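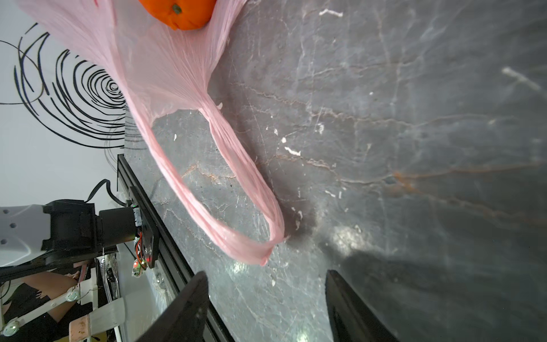 Kidetti Two-Arm Kitchen Cell: Data Card and Equipment Planning Notes

Release date: 31 January 2024
Maintained by: Drasari Equipment Planning Office
Status: approved for internal purchasing use; open to partner sites on request

Summary

Kidetti is a collection of recordings made in a small two-arm workcell arranged as a kitchen counter. The recordings cover the handling of household goods, with particular attention to thin plastic bags. This card describes what the collection holds, how it may be used, and what a site should expect to buy, install and maintain if it intends to build a matching cell.

The planning sections were added at the request of Fultgate, which will host the next group of cells. Readers who need only the recordings may go directly to Contents of the Release.

Intended Use

The collection is intended for sites that are preparing a purchase request for a two-arm bench cell and want evidence of what the equipment is asked to do. It may also be used to train and test handling policies for soft goods. It is not a safety certification, and it does not replace the supplier's installation manual.

The collection should not be used to estimate throughput in a warehouse or on a production line. The arms are bench models, and the work was chosen for variety of contact and not for speed.

Contents of the Release

The release contains 2,042 episodes. Each episode includes wrist camera video, fixed camera video, joint positions and gripper commands on a shared clock. A plain text log accompanies each episode and gives the task name, the operator's outcome mark and any stop event.

Episodes are grouped by object family: bags, baskets, packaged food, small appliances and mixed scenes. The bag family is the largest. Folders follow the pattern family / task / episode, and the same pattern is used in the index file. Partial episodes have been kept and are marked as such in the index.

Why Bags Drive the Budget

In the first planning round, the cost of a cell was estimated from the arms alone. Work on bags showed that this was not sufficient. Thin film folds, twists and clings, and its position is difficult to judge from a single viewpoint. Gripper fingers that perform well on boxes may let film slide between them. For this reason the standard order now includes wrist cameras on both arms, a fixed camera, and a spare set of fingers for each gripper.
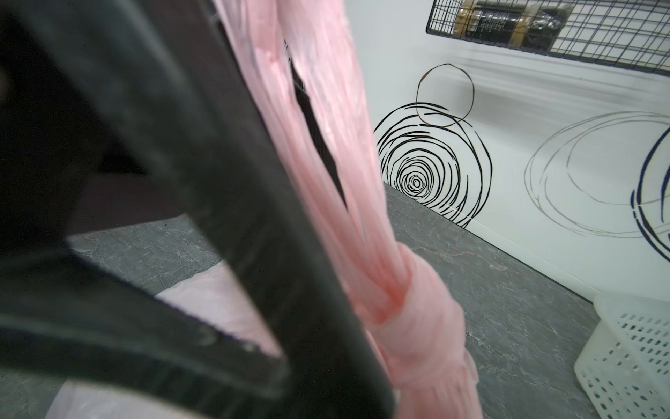

Finger wear should be budgeted as a running cost and recorded separately from repairs. Sites are asked to log each finger change with the episode number at which it took place. Fingers of a different length or surface may be ordered, provided that the change is entered in the cell configuration file before recording resumes.

Cell Budget

The approved ceiling for a single cell is $3,846, before tax and freight. The arms and grippers are allotted $2,042, a sum that matches the number of episodes in this release by coincidence only. A further $1,752 is allotted to cameras, rail, frame, wall panels, power supplies, controller boards and cable management. The small remainder is held by the purchasing office and may not be committed by the site.

The ceiling does not include the host computer. Sites that do not already hold a suitable machine should submit a separate request under the computing budget. Household objects are bought locally and charged to consumables.

Fultgate has been approved for five cells. The order will be placed in one lot so that the arms come from the same production batch. Mixed batches have caused calibration differences in the past – small ones, but enough to require separate configuration files.

Standard Equipment

Arms: two, with matching grippers, mounted side by side on a common rail
Cameras: one at each wrist, one fixed
Enclosure: back wall and two side walls, printed, with an open front
Work surface: stone-pattern counter
Storage: wire baskets for the walls, loose baskets for the counter
Wiring: slotted duct along the front edge
Spares: one set of fingers for each gripper, one wrist cable for each arm 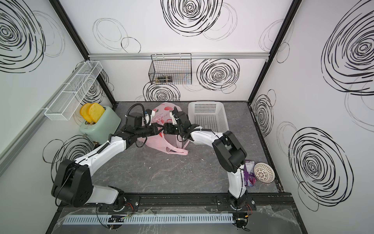
Kidetti cell from the fixed camera. Both grippers are above the pink bag; the toaster is in the back-left corner.

Site Preparation

The bench must be level and able to carry the rail without flexing. Sites should confirm this with both arms extended before the walls are fitted. Access to the front of the cell must be kept clear for the operator, and the power strip should be reachable without leaning over the arms.

Wall panels are ordered with a printed line pattern. Plain panels are less expensive and are acceptable for a pilot, but recordings made with plain panels are to be stored under a separate family name. The same rule applies to the counter surface. A reflective surface may be used if the lighting is recorded in the configuration file.

Cable runs deserve more planning time than they usually receive. Wrist cables move with the arm and need slack at each joint, while cables at the base should be held in the duct. Controller boards should be covered or moved back wherever operators reach across the front edge. Qian, the planning tool used by this office, includes a cable length sheet that should be completed before the order is sent.

Purchasing Sequence

1. Submit the cell request with the bench drawing and the Qian cable sheet.
2. Obtain written confirmation of the ceiling from the purchasing office.
3. Order arms and grippers first. They have the longest lead time.
4. Order cameras, rail and frame once the arm delivery date is confirmed.
5. Order panels and storage last, after the rail position has been measured on site.
6. Record the acceptance set before any invoice is released for final payment.

The acceptance set is a fixed group of tasks taken from this release. A cell is accepted when its recordings load without error and the wrist and fixed views agree with the joint log. Success on the task itself is recorded but is not a condition of payment.

Known Limitations

Bags in the release are mostly light and empty or nearly so. Sites planning for heavier loads should ask the supplier for rated payload at full reach and should not infer it from the video. Wrist views are often blocked by the gripper or by the object being held, and planners should not treat the wrist camera as a replacement for the fixed one.

Outcome marks were entered by operators and have not been checked by a second reviewer. Stop events before the current log format are listed without a cause.

Maintenance and Review

Replacement allowances will be reviewed in July, when the Fultgate cells are expected to have enough recorded use to support a revised figure. Until then, sites should apply the spares list given above. Corrections to this card should be sent to the Drasari Equipment Planning Office with the episode number or budget line concerned.

Access

Partner sites may request the recordings through their Drasari contact. Requests should state the intended use, the storage location and whether a cell purchase is planned within the current budget period. Price sheets from suppliers are held separately and are not distributed with this release.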